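Plalstead Swap Shelf News
6 October 2022

Quick one this time, I'm typing between shifts. Lots to get through.

First the pantry drive. Done, finished, thank you. We closed the doors at Brenodstead on Saturday with 1,664 items in, up from 1,034 last fall. Mostly cans. Pasta way up. Peanut butter down again, no idea why. Malte Hagedorn had the sorting tables going by eight and stayed till the last box was taped, then went and coached a soccer game. Somebody buy him a coffee.

Dates. We went through every single can and jar. Anything past date got pulled, so please look before you donate. We had soup older than my daughter. She's in fourth grade. Home canned stuff we can't take at all, sorry, I know the pickles are good. Same goes for anything opened, anything in glass with a loose lid, and baby formula without the seal.

What we still need for November:
Peanut butter or any nut butter
Canned fruit, in juice if you can
Low salt vegetables
Shelf milk
Cooking oil, small bottles
Diapers, sizes 4 and up

What we do not need: kidney beans. Please. We have kidney beans until spring. 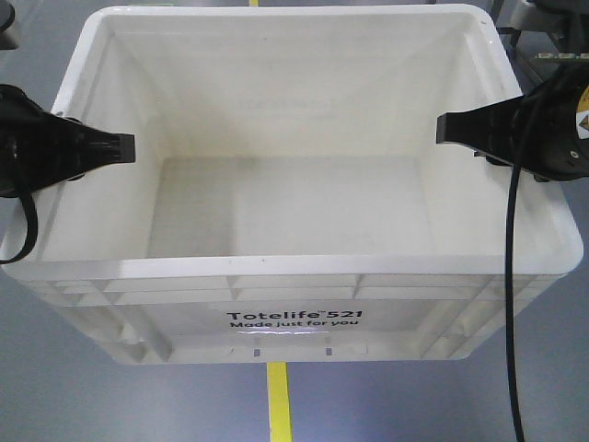

Pickup hours are changing. Steyn Street stays Tuesday and Friday, 4 to 7. The Zikow site moves to mornings only, 9 to noon, starting next week. The evening slot there just wasn't getting used, and Zodwa Le Roux was sitting by herself with the radio on. If mornings don't work for you call her and she'll set a bag aside, no forms, just a first name and how many people you're feeding. You can send a neighbor to get it too.

Speaking of forms. The sign-in sheet is shorter now. One page. A few people asked if we share it with anybody and we don't. You can leave the address line blank, alot of people do.

Delivery routes. We have 41 households on the list and not enough drivers for the north side. Ruan Xaba is doing two routes back to back and his car is making a noise. If you have a free hour and a trunk, that's the whole job. Bags are packed and labeled when you get there. Gas cards available, ask me, don't be shy about it.

Money stuff, short. The freezer repair from August came to less than they quoted and we still have $100 of it left over. Ximeng Pan wants to put it toward a better thermometer and some door seals. Wissam Akl wants shelving for the back hall. Both fine by me, we'll talk it over at the next meeting. Come along if you have an opinion. There will be soup (kidney bean).

Recipe swap is still on. Send me anything that uses cans and one pan. The chili from last month got the most replies we've ever had, plus one complaint about the cumin. Noted. Teh pumpkin pancakes are coming next issue, I ran out of room and also haven't tested them yet.

Coats! Nearly forgot. Kids' coats only, washed, zipper working. Steyn Street on Friday. Gloves in pairs please, tie them together or they get seperated in five minutes flat.

Ok that's my bus. Call if I got something wrong.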